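Fullo finger kit for two-arm cells – four weeks in

Posted 21 Apr 2023 by Bethel Woldegiorgis

I look after one two-arm cell in our workshop, and most of my week goes on laundry. Jerseys, mainly, because they're slippery, they stretch, and the trim is a different thickness from the body. Our old fingers had rubber pads glued on and I was sick of regluing them, so in March I put in for the Fullo kit and got it past Stojan Softić, who holds the budget.

You get two pairs of fingers, the mounting screws, a little hex key (toss it, use your own) and a fold-out sheet of setup notes. The notes are fine for the left arm and hopeless for the right. They tell you to close the jaws until the tips "just kiss" and then zero, but they leave out that you should do it with the arm in its working pose. I zeroed ours parked straight up, and the right side was off as soon as it reached out over the bench. Redo it with both arms low and you'll be fine.

Swapping both sides took me 13 minutes the second time. We won't discuss the first time. Route your camera cable before you tighten anything, and leave a decent loop in it – I pulled mine snug to look tidy and the connector worked its way out by lunch.

Now the grip. The tips are narrow, so they want a small gathered pinch of cloth and they don't like a big mouthful. I dropped the closing force a fair bit from the suggested setting and aimed for the trim at the shoulder or the neckline wherever I could, and that's been the best change I've made all month!

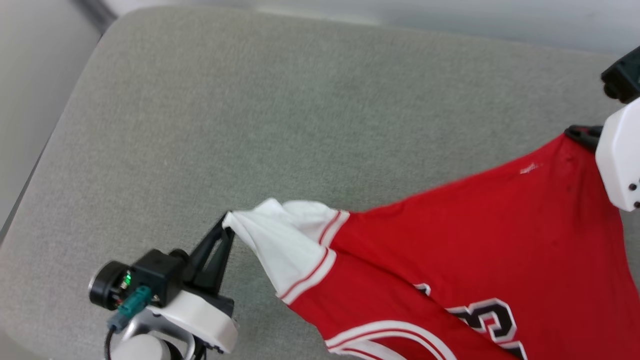 Red jersey, both arms on.
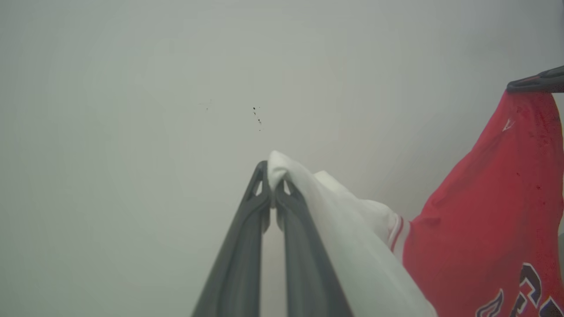
Wear is better than I expected. Fullo says to check the tips every 2000 cycles, and I've done that check once, with a fingernail and a torch. The left pair had a slight burr on one edge, which I took off with fine paper in a minute or so. The right pair was clean. I also wipe the wrist camera lenses while I'm there, as lint gets into everything when you work with fabric all day.

What I don't like: the screws are soft. I've chewed the head on one already, and replacements only come as a full pack. The sheet gives no torque figure either, so I've been going by feel, and my feel is obviously a bit heavy. I'd also love a second colour, so I could tell left from right in the drawer. For now it's a dab of nail polish.

Would I buy it again? Yep, for cloth. For boxes or anything heavy I'd stay with wide pads. Stojan wants to try the Troltis set next and I've said he can do the zeroing on that one.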